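The evening class in manipulation at Ollden began with a complaint from its students. Wai-kit Yip had taught the first year as a simulation course, and the commonest remark on the feedback forms was that no one had touched a gripper. The second year was rebuilt around hand-held ones. Students now spend most of the term collecting demonstrations by hand, and only the last weeks training anything on them.

The syllabus is narrow. Each pair chooses one household task, writes a definition of success that fits on a postcard, and records 500 demonstrations of it. Tasks with loose definitions are sent back. "Tidy the table" was rejected in the first week; "put the lid on the box so that all four corners sit down" was accepted at the second attempt.

Recording is slower than newcomers expect. A demonstration in which the operator hesitates, changes grip halfway or lets the fingers leave the camera's view is marked as a reject and kept in a separate folder. Last term the class logged 815 usable runs in its best week, most of them from two pairs who had agreed to work at the same pace and swap roles every 45 minutes. Tired operators drift towards short, jerky movements, and a policy trained on those will reproduce them faithfully.

Chia-hao Tai, who runs the practical sessions, spends the opening one on calibration alone. Students learn to check the finger travel, wipe the lens and keep any marker flat and free of creases. They also practise walking with the gripper held level before they try to pick anything up.

Later sessions move about more. Pairs work standing, in ordinary furnished rooms, with the chairs left where they are. A cap-mounted camera gives a second view, useful mainly for working out afterwards why a run went wrong.

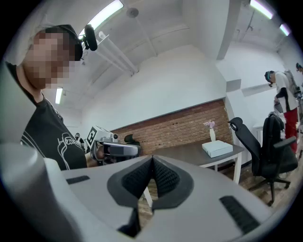 Hywel Humphreys would like the class to record less and review more, and has told Yip that a student who watches 46 rejected runs closely will learn more than one who adds another hundred good ones. Yip agrees in part. From July the review session will be doubled in length – at the expense of the lecture on grasp theory.

The final assessment is a run on the Poston arm, with each pair's policy given ten attempts at its own task. Marks depend chiefly on the written account of the failures.

Related items
Lam cup: revised rules for student teams
Choosing a first gripper for the school workshop
Knut Hagedorn on teaching control without calculus
Hinetex opens its test hall to evening classes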